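# Sturnside's lending kitchen gets its table back

The white table is out again at Sturnside, and anyone who has missed the lending kitchen over the past few weeks will be glad to hear that the plates, bowls and bottles are coming out of their boxes at last. The doors open in December, and people from Namdale as well as our own streets are warmly invited to come and borrow what they need, for a birthday tea, a first flat or simply a houseful of cousins.

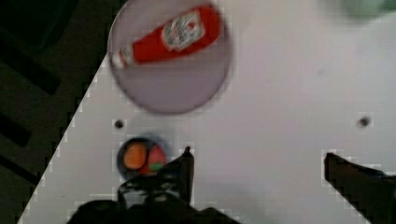

**Florian Moulin**, local news writer

If you haven't used it before, the idea is a lovely simple one. You pick out what you'd like, sign the book by the door and bring it all back clean within 32 days (it used to be a fortnight, which did rather catch people out over the holidays!). Plates, bowls, cups and colanders are all on the list, and a household can take up to 6 things at a time.

The new shelves at the back were paid for with a gift of £3000 from Guillot, the hardware shop on Plaltholm Road, and they're a great improvement on the old stack of crates, as anybody who ever went hunting for a matching saucer will tell you. Crockery is going on the lower shelves, where children and shorter grown-ups can reach it, and the heavy pans will have a cupboard to themselves.
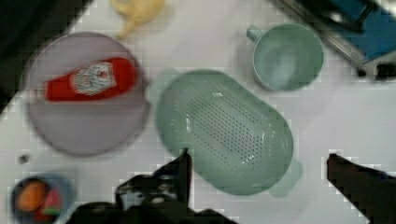

*On the table at Sturnside: a mint-green colander and matching cup, with a banana and the ketchup.*

The green pieces are sure to be popular, so do put your name down early if you have your eye on something. Gifts of kitchen things are welcome too, as long as they're clean and free of chips, though the shelves can't take any more mugs until the spring. Bring them to the side entrance after four in the afternoon, and please ring the bell twice, as it's hard to hear from the back room.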